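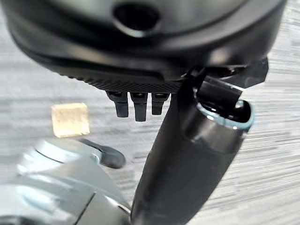
Robot hands get their turn at the chores in Hinbridge

2022-11-26

HINBRIDGE - If you have ever stood at the sink at the end of a long day and wondered when, exactly, somebody was going to build a machine to take over, you would have enjoyed the open house at the old Sternlow building, where a small firm called Amham let the neighbors come in and see how far along the robots are. (The short answer is farther than you might think at picking things up, and not nearly as far as you might hope at putting them away.)

The company rents the ground floor of what older readers will remember as the Sternlow sewing works, and it has spent most of the year there teaching robotic hands to do the sort of jobs that fill up a Saturday morning at home or the slow hour before closing in a shop. They fold towels, fill shelves, wipe counters and sort small things from bigger things. The hands are black, with short stubby fingers and a thumb that looks as though it was borrowed from a much larger creature, and the tables they work over are ordinary light gray ones with a bit of a wood-grain look to them. More than one visitor remarked that she had nearly the same top in her kitchen.

Eskil Strand, who runs the project, gave the welcome talk and was cheerfully frank about the state of things. Over the past several months his group has kept a log of 2296 attempts at simple household and shop-floor tasks, and he had no intention, he told the crowd, of pretending they all went well. Some of the plainest jobs are still the hardest. Moving one small block from one spot to another has come along nicely, he said, but set that same block down next to something big, smooth and shiny and the whole business gets more complicated, with reflections to confuse matters and less room for the fingers.

"A five-year-old would have it cleaned up before the machine had made up its mind," Strand said. "But the five-year-old wouldn't do it 300 times in a row for me, and she'd want a snack."

Towels have been a sore point. The best stretch so far, Strand said, was 11 in a row folded without anyone stepping in, and the twelfth ended up on the floor. Dishes are being saved for the new year, partly for the sake of the dishes. Shelf work is further along, and the company has been talking with Brandão, the family grocery on the corner, about a trial in January that would have a machine face up cans in one aisle after the doors are locked. The grocery has asked that it stay well away from the eggs.

Gobnait Flanagan, who cleaned houses in Hinbridge for most of her working life and now trains new hires at the hotel, came along with her sister and stayed for nearly the whole afternoon. She had kind words for the people and a few pointed ones for the technique. She thought the wiping was too timid, for one thing, and that a person who wiped a counter that way would be asked to go back and do it again. She also wanted to know who would clean the robot, a question that got a big laugh and then, to Strand's credit, a serious answer involving a soft brush and a good deal of patience.

"I'm not worried about my job, and I'm not worried for the girls I train either," Flanagan said over a cup of coffee by the door. "Half of what we do is noticing. You walk in a room and you see what's wrong with it. If they can get one of these to strip a bed, though, my back and I would be very glad to meet it."

Strand did not promise her a bed anytime soon. He expects that shops and laundries will see useful help before homes do, simply because a stockroom stays more or less the way you left it and a family kitchen never has.

The guest book by the entrance had 393 names in it by closing, a good many of them in crayon, and the cookies ran out well before that. Amham plans to open its doors again once the grocery trial is finished. Anyone who would like to come, or who has a chore to suggest, can leave a note in the box outside the Sternlow building's front entrance.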